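旧台式机拆解：先把工位定下来，再谈速度

2025年2月28日

关于旧台式机的拆解与换件，常见的讨论集中在工具和人手上。笔者认为次序颠倒了。决定返修质量的首要因素是机箱怎么放、拆下的零件放在哪里，其次才轮到螺丝刀和熟练程度。

以处理器为例。它体积小，触点面朝下，边缘可供夹持的面积有限。许多维修台的做法是随手搁在防静电袋上，或者放在机箱边沿。Gitley仓库去年3月清点的返修记录共1741条，其中338条与处理器或插座的触点损伤有关。记录没有区分损伤发生在拆卸、搁置还是回装阶段，这一缺项本身就说明搁置环节长期不被当作一道工序。

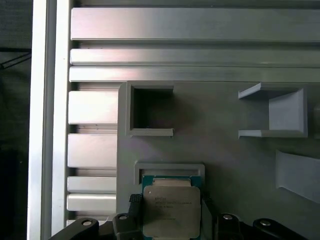 固定料位的价值在于把“搁置”变成可检查的动作。料位应当固定在台面上，位置不随机型变动；方形件的朝向应当唯一，标记角对准同一方向；料位附近不放散件。反对意见通常是成本：一块带模制托座的面板要开模，机型一换，部分托座就闲置。Felter型托板的报价按374元一块计算，分摊到两年的返修量上，低于几块报废主板的价格。闲置的托座可以空着，不必为了利用率塞进别的零件。

第二个问题是机箱姿态。立式机箱应当侧放，主板朝上。立着操作时，处理器的取放方向是水平的，重力与插座法线垂直，稍有偏斜就会擦到触点。侧放之后取放方向竖直，操作者也能同时看到插座、压杆和两侧的内存槽。压杆应当完全抬起后再取放处理器，半开状态下的误操作在Gitley的记录中并不少见。
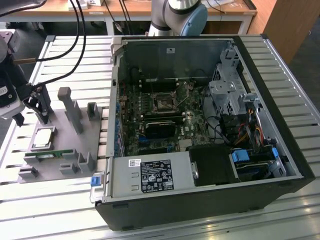

侧放的开盖机箱，主板朝上，处理器插座旁的金属压杆呈斜抬状态。

台面材料也值得争论。Pollock车间主张整张橡胶垫，理由是防滑、防静电、不伤漆面。笔者倾向于条形金属台面：缝隙便于固定夹具，料位与机箱的相对距离可以重复，清理也快。代价是小螺丝可能落入缝中，因此螺丝须有带盖的容器，台面也须可靠接地。两种方案各有适用范围，日处理量很低的维修点用橡胶垫足够。

第三个问题是线缆。多数旧机箱的电源线束较硬，拆盖后会向主板一侧回弹。应当先把线束归拢到驱动器一侧，再处理插座区域。扩展卡若不妨碍处理器取放，可以留在原位，少拔一次就少一次插槽磨损。有些作业指导书要求先清空所有扩展卡，对换处理器这类任务而言过于保守，平白增加了零件在台面上的数量。

标签同样不应忽视。电源和机箱内壁上的标签是核对配置的依据，拆解前应逐一登记，清洁时避开。Odgate的流程把登记放在最后一步，遇到标签被酒精擦花的机器，只能凭外壳型号推断，准确性难以保证。
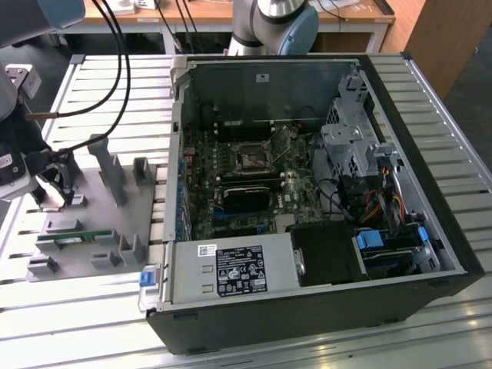 适用范围与保留意见

以上主张针对金属机箱的立式台式机。小型机和一体机的内部空间不同，料位可以沿用，侧放的要求未必成立。年处理量达到2000台的场所，建议为每个工位单独配置托板；低于此数的，可由相邻工位共用，但共用时零件朝向的约定必须写在台面上。托座的磨损周期目前缺少可靠数据，需要继续记录。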